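Stringing and First Tuning of Your Lap Psaltery

By now the glue on your Murnellow psaltery should be good and dry, the finish rubbed out, and you're itching to hear it. I know the feeling! Pour yourself something to drink and read this page all the way through once before you open the wire.
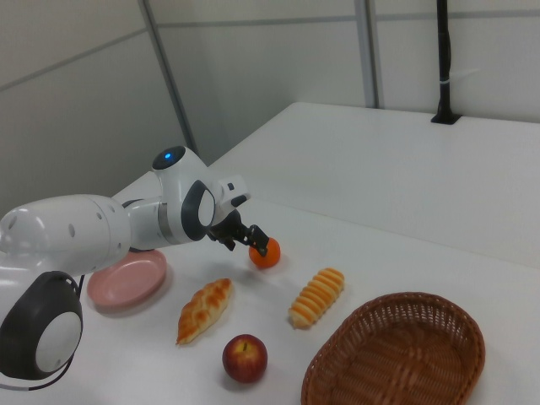
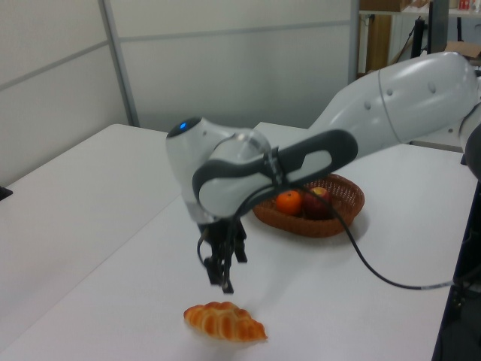
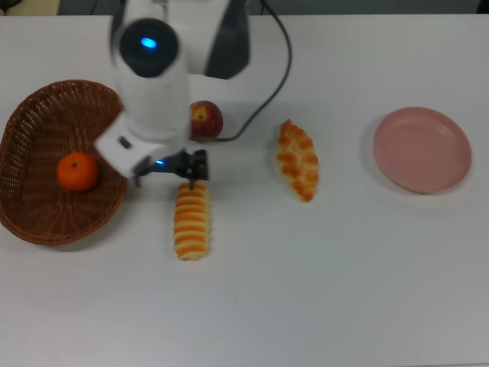
Start with the longest string and work toward the shortest. Slip the loop over its hitch pin, bring the wire across both bridges, and cut it 3 inches past the tuning pin. That extra gives you your coils. Poke the end into the hole in the pin, hold the wire snug with one finger, and turn the wrench clockwise until the coils wind down neatly toward the wood. Please wear glasses for this part - music wire has a mean little spring to it.

Bring each string up only until it stops buzzing, then move on to the next. It's tempting to tune the first one properly just to hear it sing (I do it every time, and then I have to do it over), but the frame needs to take up the load evenly.

When they're all on, go back to the middle of the range and tune outward from there, a bit at a time. Expect it to be flat again by supper. My friend Bo-ram Yeo strung hers in August with the windows open and tuned it every morning for weeks before it settled, and it's a lovely, steady instrument now.

If a pin feels loose and slips back, give it a light tap with a small hammer, with a block of scrap under the pin block so you aren't pounding on the soundboard. If it still slips, back it out and try the next size up.

A spare set of wire is item 1097 in the parts list, and the felt strip for the hitch pin end is item 52. Weave the felt in last, once the tuning has begun to hold.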